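Gears, the bench, and what's on it

Quick gallery, putting this up before I lose the thread again. Gear sets for the Orcombe demo boxes - pictures, few notes, done. Will tidy the page later. (Said that in June about the pulley page. Still not tidied.)

For anyone new: Orcombe is the little gear train kit we make up for school benches and for the hobby crowd. A round plate, pegs, gears that drop on the pegs and mesh. Kid turns one, the rest go. No screws, no glue. Ruben Geerts drew the first one on the back of a delivery note and the current one isn't that far off it.

Most of the fussing is in the fit. Bore too tight and you have to push, and a ten year old who has to push will push with everything. Bore too sloppy and the gear rocks and the teeth climb over each other and you get that horrible clicking. We've been through both. The batch before this one clicked. Sorry to the people who got those, write to Marijke and she'll swap them.

Some notes on where things come from, then pictures:

- metal gears from Tavares, always have been, they come bagged in oil and need a wipe
- white plastic ones are ours, done in the back room, fine for loose spares and for trying out a tooth shape
- plates ours too
- pegs - long story, two suppliers, don't ask

Click for big versions if it works on your phone. Doesn't on mine.

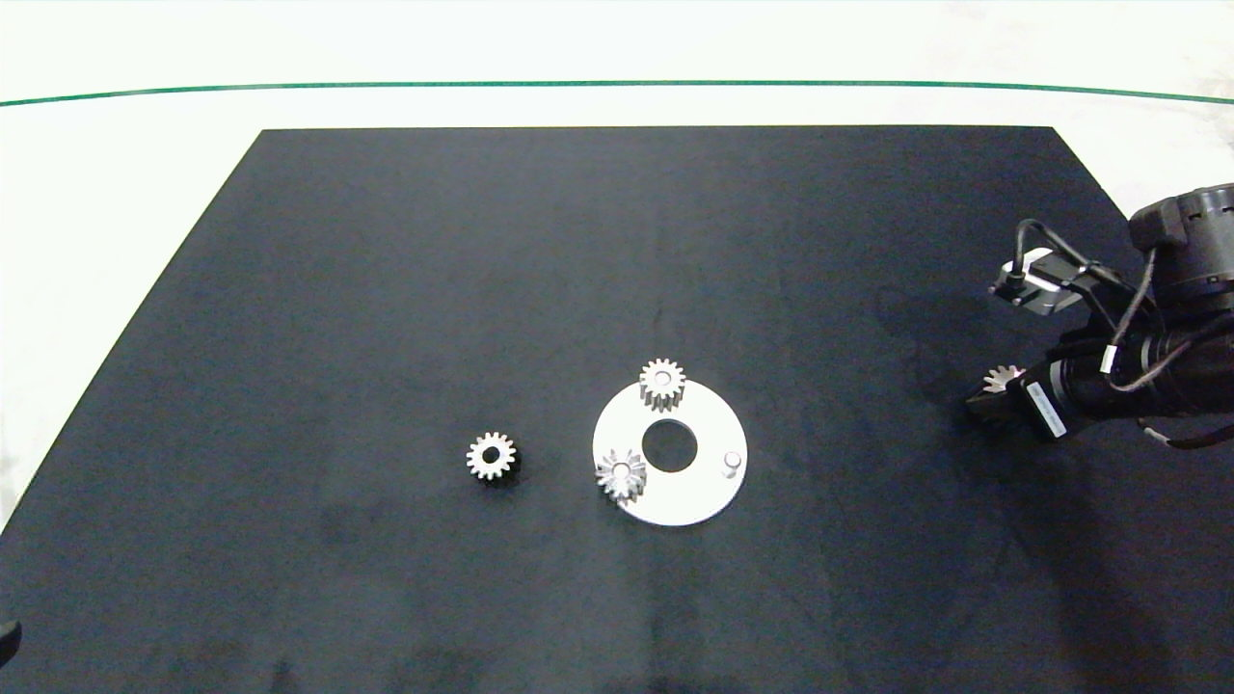
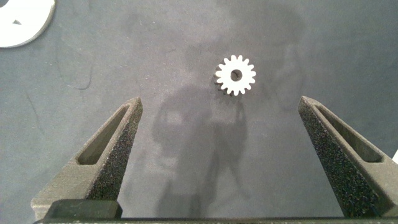
Tooth shape first, because that's what I get the most mail about. A gear that has to be dropped in by hand between two others needs a bit of forgiveness at the tips, otherwise it lands tooth on tooth and just sits up there looking silly. You wiggle it, it falls in. With sharp corners you wiggle and wiggle. The white one in the second picture has the rounded, slightly tapered teeth I'm on about, short ones too, and that's the profile I'd like on everything if Tavares will go along with it. Edvin Hellström thinks it costs us smoothness at speed. Nobody is running these at speed Edvin.

**The plate**

White because we had white. Then people liked it so it stayed. Hole in the middle is big on purpose - you can get a finger through and lift the whole thing off the bench without grabbing a gear. The early plates had no hole and everyone picked them up by the gears, and then wondered why the pegs went wobbly.

With the pegs, order matters more than I expected. Put the outer gears on first, then bring the last one in to close the train. Other way round works too but you end up nudging gears that were already happy. The instruction card has it the wrong way in the first printing, I know, I know. There are 2000 of those cards. They're getting a sticker.

**The mat**

Had several emails just about the mat, so: black, soft, nothing fancy. I bought a roll end and cut it with a bread knife. What you want is something a small part won't skate off. Bare bench top, you brush a gear with your sleeve and it's under the radiator. On the black mat you also see a silver gear right away, like the loose one lying to the left of the plate in the first picture. On the old tan mat I lost about one a day and found them all when we moved the shelving.

Downside is it shows every bit of fluff. Marijke Maes goes over hers with parcel tape. I don't.

Also it gets a crease if you store it folded, and the crease never really leaves. Roll it. A gear sitting across a ridge leans just enough to annoy you when you're checking if it's flat.

**Checking them**

Not much of a system. Gear goes flat on a hard surface, you press one edge, then the other. If it rocks, bin. Then on a test peg, flick it, listen. Good ones have kind of a dry whisper. Bad ones tick once a turn, usally a burr on one tooth, and the metal ones can be saved with a small file and some patience. Plastic ones I don't bother, quicker to make another.

Gijs Groen did 211 in one sitting, with the radio on, and only threw out 9. I think he was being kind to a few of them but the numbers are the numbers.

**Things people asked**

*Can I mix the plastic and metal ones?* Only if they're from the same set. Same tooth size matters, the material doesn't much. A metal gear will polish up a plastic one over time, and you'll get a bit of white dust. Wipe it off.

*Oil?* No. Please no. It gets on the mat, on the cards, on the kids. If a metal one feels gritty wash it in dish soap and dry it properly, hair dryer is fine.

*Will there be a bigger one?* Andor Simon has a big one half drawn, working name Indar, two plates with a long gear between them. It's been half drawn for a while. He reads this page so maybe this helps.

*Do you sell just the gears?* Spares yes, in little bags, through the Odirard shop page. Pick the bore carefully. The listing shows the old sizes at the top and the new ones under that, and people order the top one without scrolling. I would too to be fair. Will ask them to flip it.

*Where did the wooden box go?* Too expensive, lids warped. Cardboard now. Marijke has a few of the wooden ones left if you collect them in person, she wont post them.

More pictures when the next plates are done - want to get one of a full train with all the pegs filled, and a close one of a ticking tooth if I can find a bad enough gear. If you have a set at home that's doing somthing odd, send a photo from straight above plus one from the side, the side one is what shows me if a peg is leaning.

Spares list is on the next page, prices still the old ones until I get round to it.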